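Vedport 202 Stage Monitor

The Vedport 202 is a powered floor monitor for clubs, small theaters and outdoor music festivals. It is supplied ready for use and requires no separate amplifier.
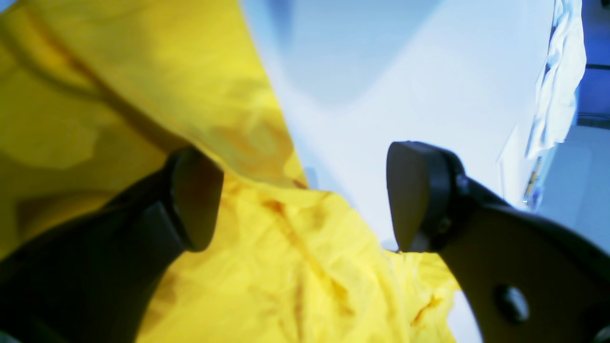
Yellow cloth between two black gripper fingers.

Each unit has two inputs with independent level controls. The cabinet may be placed on its side for vocalists or mounted upright on a standard pole for use as a side fill. 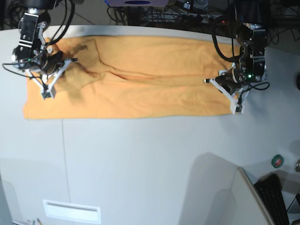
Where several monitors are used on one stage, they may be linked from the output on the rear panel. Power should be switched on only after all signal cables have been connected.
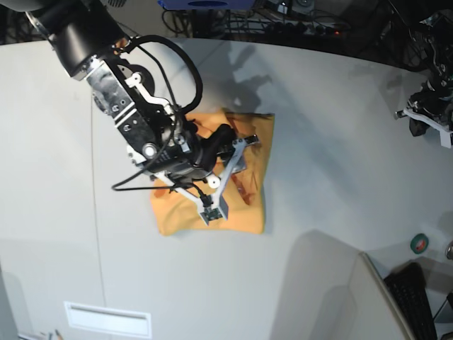

Rental and Purchase

The 202 is available for purchase or by the day, with a minimum rental period of three days during June. Rental units must be returned by noon. Power cords are included; poles and signal cables are charged separately. Requests for festival bookings should be addressed to Lerato Maluleke, Equipment Services.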